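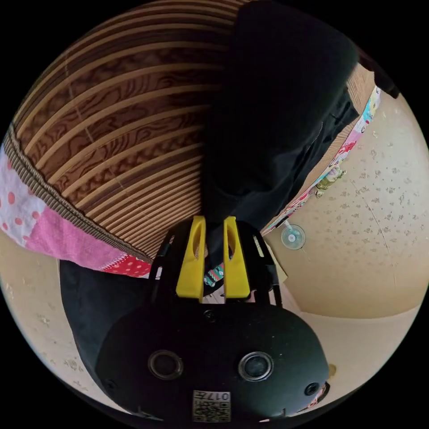 3.2 Preparing and maintaining the hand-held gripper

Much of what follows concerns one gripper, the unit our group calls Dunero, and how we kept it in working order across the garment sessions. We go into more detail than is usual because, when we started, we had a hard time finding this kind of thing written down, and we would have been very glad of it.

The unit has two yellow fingers carried on a black angular frame, which is bolted to a rounded black housing. Each finger has a long oval cutout. The cutout lets the finger bend a little when it closes on cloth, and it is also where our fingers wear out first. Small cracks start at the lower end of the oval and are easy to miss in room light, so we bend each finger gently by hand at the start of a session and look along the inner edge with a flashlight. A finger with any crack at all is replaced, and always together with its partner. A fresh finger next to a worn one closes slightly off center, and thin fabric then slides out sideways.

Mulugeta Seyoum built the bench fixture we use for alignment, and he was kind enough to rebuild it when the first one warped. The gripper is clamped upright, closed and opened 280 times with nothing between the fingers, and then checked with a feeler gauge at the tips. We had hoped to skip this step for small repairs — changing one screw, say — but the tips moved often enough after such repairs that we now run the full routine every time the housing has been opened.

Home sessions used ordinary clothes on ordinary furniture, with no special lighting. Dark garments deserve a word of their own. With black cloth the edge of a fold is hard to make out in the wide-angle view, and the operator tends to bring the tips in lower than needed. Pressing down on a woven mat drags the tips across the strips, and they come back with rounded corners. We ask operators to bring the closed fingers to the edge of the cloth, pause there, and only then open them for the grasp (Figure 4).
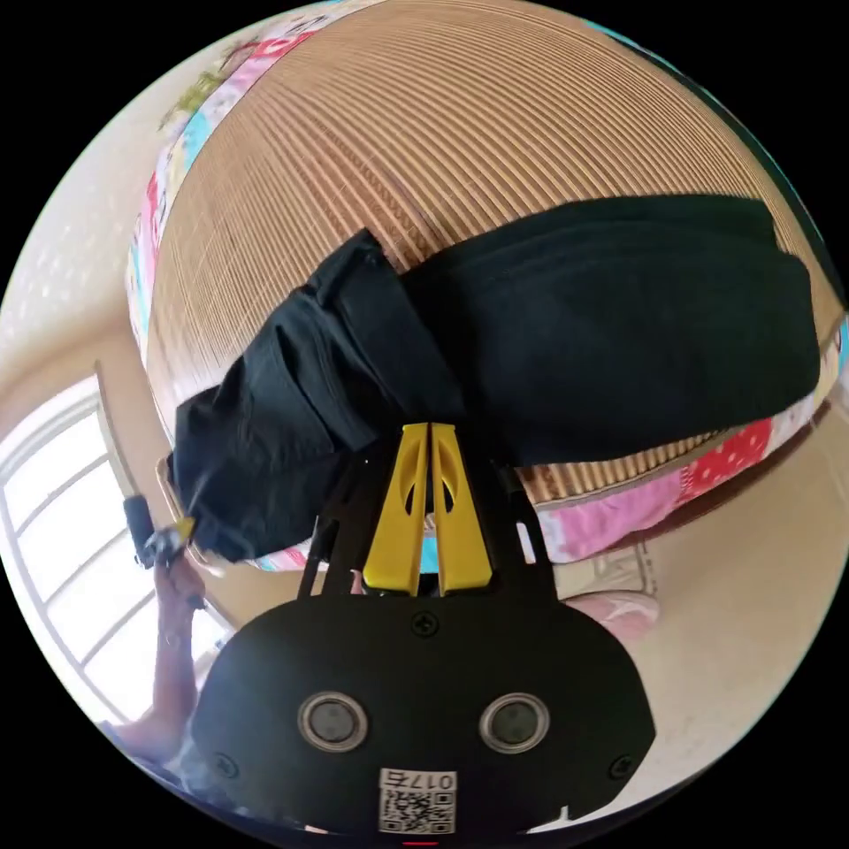 Figure 4. Closed fingers at the lower edge of a black garment on a woven mat.

Lint was our other steady companion. Fibers collect at the base of the fingers, and after enough of them have packed in, the fingers no longer open all the way. We brush the base out with a dry paintbrush between garments and wipe the lenses with a soft cloth. Compressed air, which we tried early on, mostly pushed the lint further into the frame.

The housing screws get a drop of low-strength thread locker and are checked by hand at the end of each day. In the maintenance log, which we keep under the project name Kallio, the first full replacement of the fingers came after 1502 grasps. We now change the pair on that schedule even if both look healthy, and we plan to open the frame for a thorough cleaning at 4000.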